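Bits from the bench: a tidy home for processors

Hello again! It's been a wordy few weeks at Sternevine, so I thought I'd give you something a bit lighter this time and talk about the thing I've been fussing over since March, and that is where a bare processor lives when it isn't in a computer.

If you've ever come to one of our Provine evenings you'll know how it used to go. Chips sat in egg boxes, in mint tins, on folded bits of kitchen towel, and (I do own up to this one) in the pocket of my good cardigan. Then somebody would want to practise fitting one and we'd all be patting ourselves down. So we now have the grey plate, with a proper slot for a processor to sit in, and I'm far too pleased with it.

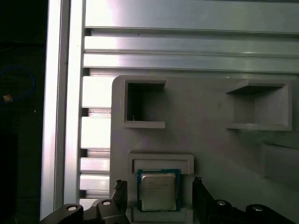

I had wanted a drawer. Sketched one and everything, with little felt dividers, and I still think the drawer would have looked lovely. But you can't practise on a drawer, and practising is the whole point of the Pakzad sessions. People are frightened of processors. They've heard about bent pins and they hold the thing as if it might go off! Give them something that stays put and they can pick the chip up by its sides, set it down, pick it up again, and after ten minutes their shoulders have come down from their ears.

A few things I've picked up along the way. Edges only, please, every time, and keep your thumbs off the gold side. Look for the marked corner before you lower it and not halfway down. Don't press! If it's lined up it will drop in under its own weight, and if it hasn't dropped then lift it straight up and start again. And wipe the silver top afterwards if you've been prodding it, as fingerprints do show and I'm fussy.

I also went on a bit at the last meeting about the size of the pockets. Too snug and you can't get hold of the chip to take it out, too roomy and it slides about and you may as well have the mint tin back. We went through 6 versions on paper before anyone would let me near the printer, and I still want to soften one or two of the edges on the next one. The Indada lot like theirs tighter than I do. We've agreed to differ. 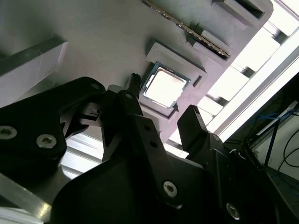

Manouchehr Mohammadi wrote in to say that I've got the pressing bit right but should have gone on to memory, as that's where his beginners come unstuck. With a processor you mustn't push at all, he says, and then five minutes later you're telling the same person to lean on a memory stick until it clicks, and they look at you as though you've lost your mind. He now teaches memory first and lets them get the pushing out of their system.

I rather like that and I'm going to pinch it for the next session, which starts with tea as usual. If you've an old processor sitting in a tin at home, dead or alive, do bring it along, and pop a label on it so it goes back with the right person.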